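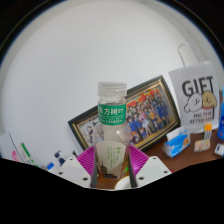 A bottle upright between the jaws of one of the hand-held grippers.

Workshop notes: looking after the hand-held grippers

The hand-held grippers at Wellow have had a lot of use since January, and the same few faults keep coming back to the bench. Most of them can be caught by whoever has the tool in their hand, so the checks are set out again here. They apply to the Noninton site as well, where the tools are on the same service sheet.

Start with the ribbed finger sections. Dust and skin grease collect between the ridges and don't come off with a dry cloth. Use a soft brush and warm water with a drop of washing-up liquid, then leave the fingers open until they have dried. Please don't use solvent cleaner. We lost two pairs to it in January, when the ribs went tacky and had to be thrown away.

The dark contact strips need a closer look. They do the gripping, and they wear first low down, where bottles and cups tend to be held. Press along each strip with a thumb. If an end lifts, or the surface has gone shiny, take the tool out of use and put a yellow tag on it. Strips are always changed in pairs – a new one opposite an old one makes the object creep to one side as the jaws close.

Next, the screws in the side plates. Each one should be snug and no more. Overtightening pinches the finger and it will not open fully, which has been mistaken for a worn spring more than once. If a screw turns freely without biting, leave it alone and send the tool in. The thread can be repaired, but only if the plate hasn't been forced.

When the fingers have been off for any reason, the jaws must be set again before the tool goes out. Close them on the Amow setting block and check that both strips touch it along their full length. Open them and measure the gap at the tips, which should be 90 mm. Then close them on an empty drinks bottle, held upright, and lift it clear of the table. Do this 9 times. The bottle should stay straight and neither finger should arrive before the other. If one does, slacken the plate on that side, close the jaws by hand and tighten again with the jaws shut.

The camera lens should be wiped last, with a clean lens cloth, after the hands have been washed. A smear on the lens spoils a whole day of recordings and is hard to spot on the small preview. Check that both jaws show in the view and that they look level with each other.

Spare strips are in the second drawer of the Ionescu cabinet, with the correct hex key taped inside the lid of the box. Please put the key back. The bench has logged 169 jobs on these tools so far and a fair number of them were stripped screw heads, caused by using the next size down.

Tagged tools can be left on the shelf by the workshop door. Write the fault on the tag, including what was being picked up when it showed. The new service sheet is dated 2019-06-11 and replaces the one pinned above the sink at Noninton, which still gives the old tip gap.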